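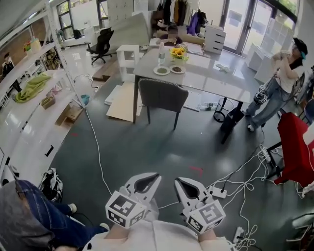
Care of Shared Rooms: Cords, Shelving and Tables

Telthorpe House asks all residents and staff to observe the following guidance in rooms used for both work and meals.

Cords and power strips
Cords should run along a wall wherever the outlets permit. A cord that must cross the floor is to be laid flat, pulled straight and covered at the point where people walk. Power strips should not be plugged into one another. Gather spare length in a loose loop and fasten it with a cloth tie. Unplug the strip before moving it or sweeping around it.

Open metal shelving
Heavy items belong on the lower shelves. Fold towels to the depth of the shelf and keep small articles together in a box or bin. Bags left at the foot of a unit should be hung up or stored by the end of the day. Wipe the shelves every 2 weeks with a damp cloth, then a dry one.

Tables and chairs
Plates of food are to be covered if they will stand for more than 19 minutes. Cut sunflowers drink heavily; check the vase each morning and trim the stems every few days. Upholstered chairs should be vacuumed monthly, seams included.

Requests for cord covers may be addressed to Katalin Lengyel, Household Office.

Revised 6/21/21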